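Progress Report to the Clovico Fund
Good Practice for First-Person Recording in Shops
Reporting period ending Saturday, January 28, 2023
Submitted by Ustyna Yurchenko, Project Lead, Prurkia

Summary of progress

The Narnus project is writing a code of practice for teams that record everyday shopping tasks as training material for service robots. The second draft is complete and has been sent to the fund's reviewer, Toon Van der Linden. The collection now stands at 2,982 clips, of which 400 have been checked in full against the draft rules. Work is on schedule, with one exception noted under Section 3.

1. Rules adopted

Six rules are now in force for all recording in stores:

No session begins without written consent from the store manager.
Customers' faces are blurred before any clip leaves the recording team.
Price labels may be kept, but receipts, bank cards and phone screens may not.
Products that are handled go back to the shelf position they came from.
Each clip carries one task label, chosen from the agreed list.
Both hands stay in view during any task that involves comparing goods.

2. Labeling of comparison tasks

The last rule took the most discussion. Kane Maihi's team found that reviewers disagreed most often on clips where a shopper weighs up two similar products. The guidance now asks for the items to be held up together, at close to the same height, with a gap between them. Color is to be entered in the label when the packaging design is otherwise the same - as with the lavender-blue and pink soap boxes used in the training notes.

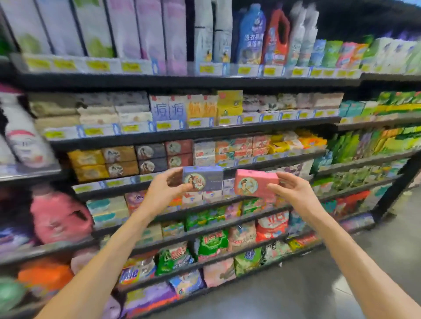

3. Delays and risks

The Melnychuk review tool was delivered late, and the check of older clips has slipped by up to three weeks. Miroslava Kravchuk has moved one reviewer from labeling to cover the gap. No extra funding is requested.

4. Next steps

Yaroslav Tkachuk will collect comments on the second draft and prepare the final text. Publication remains planned for July. The remaining clips will be checked in batches, and results will be included in the next report.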